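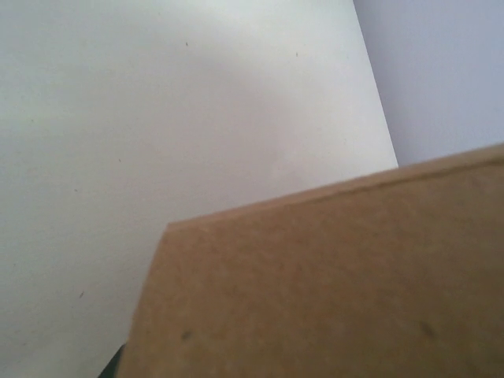 Wrist camera, cardboard against the white wall.

Nullar review meeting, minutes
24/05/2023
By the minute taker, Irnstead methods group

Present: five from Irnstead, two from Czarnecka on the phone. The phone line dropped during item 2 and the Czarnecka side rejoined partway through item 3.

1. Minutes of the last meeting

Accepted with one change. Where they said the Nullar result "has been confirmed," they should say "has been reported." The Czarnecka side said this was a small point. Irnstead did not think so, and the change was made.

2. The Nullar result

Czarnecka went through the draft. The claim is that a grasp policy trained only on wrist camera views can handle folded cardboard without a model of its shape and without a second camera. The policy was trained on 700 demonstrations and tested on a separate set of trials. Success on the test set is given as 54 percent. The older Arnodano planner, which uses a fixed overhead view, is given as the thing to beat.

Irnstead asked what counted as a success. The draft says "stable contact." On being pressed, Czarnecka said this meant both fingers reporting contact for the full hold period, with no requirement that the piece leave the surface. Several people objected. A finger can lean on a flap and report contact all day. The view of the meeting was that the number can't be read as a grasp rate and the draft should stop calling it one.

There was a long discussion of what the policy is looking at. Close up, the camera gets a lot of one brown surface and a lot of one pale one, with an edge between them. One member said that any method able to find the line between brown and white would look clever in this setup, and that a color threshold written in an afternoon might do as well. Czarnecka replied that a threshold would not know where to put the fingers on a fold. Irnstead agreed that it might not, and asked whether anyone had tried it. It has not been tried.

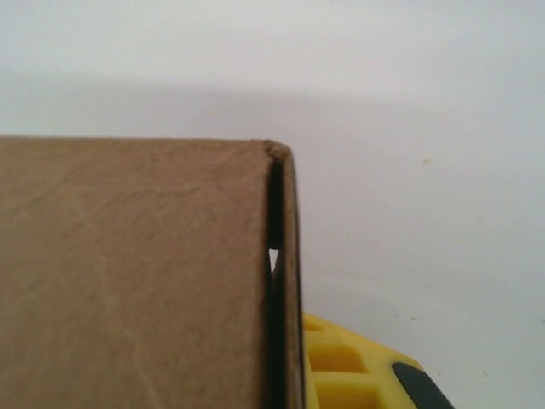
The second worry was folds and gaps. The draft says the policy "understands layered structure," meaning that it can tell a flap from the face next to it. The evidence offered is a heat map that lights up along creases. Creases are also where the picture gets dark, and the heat map would look the same if the network had only learned to like dark lines. Irnstead asked for "understands" to come out of the text wherever it appears. Czarnecka will think about it. Recorded here as not agreed.

A related question was whether shadow on the background gets the same response as a real edge. Czarnecka believes not but had no plot to show. The test is cheap: move the lamp, leave the cardboard alone, run it again.

3. The test split

This took up most of the meeting. The demonstrations came from 14 pieces of cardboard. The draft says the test pieces were "unseen." Going through the log, it appears that 9 of the 14 were used in both training and testing, in different poses. Czarnecka's position is that a refolded piece is in effect a new object. Irnstead's position is that stains, scuffs and torn corners stay on a piece however it is folded, and a network with this many weights will find them.

The same goes for the background. The specks on the wall do not move between runs, and a policy could work out where the arm is from those alone. Nobody at the meeting claimed that it does. The complaint is that the draft gives a reader no way to rule it out.

Agreed: results to be split into pieces used in training and pieces not used in training, and both numbers printed. If the second number rests on too few pieces to mean anything, the draft should say so in the abstract and not in a footnote.

4. Comparison with Arnodano
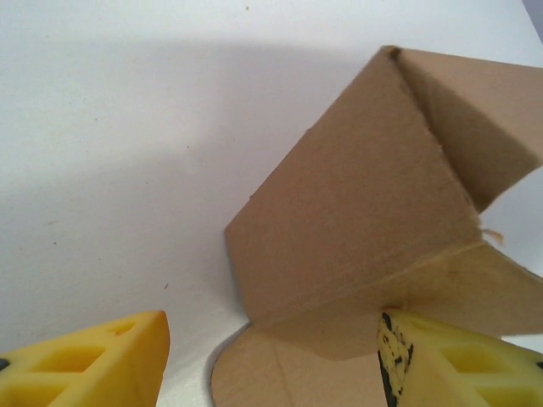
Short item. The Arnodano runs were done with the rigid fingers and the Nullar runs with the soft ones. Soft fingers forgive a bad approach angle, and on bent cardboard that could be the whole difference. Czarnecka said the rigid set was no longer mounted when the Nullar runs began. That explains how it happened but the table still compares two things at once. Either rerun the planner on the soft fingers or take the table out. Czarnecka prefers to rerun and thinks it can be done in June.

5. Actions

Czarnecka: define success in the methods section, in one sentence, and recount under that definition.
Czarnecka: color threshold baseline.
Czarnecka: lamp test.
Czarnecka: split results by piece; rerun Arnodano on soft fingers.
Irnstead: read the trial logs before the next meeting, including the runs marked "void." No count of void runs appears in the draft.

6. Other business

Submission is on hold. Czarnecka asked that its disagreement with this be noted.

Comments (3)

Guest: Was on the Czarnecka end. I said a refolded piece is a new object "for contact purposes," please correct that. I still think the group is asking for a different paper.

Reader at Irnstead: Is the wall going to be covered for the reruns? A plain cloth would settle the speck question faster than arguing.

Guest: Void runs were mostly comms faults. I'll post the list with the logs.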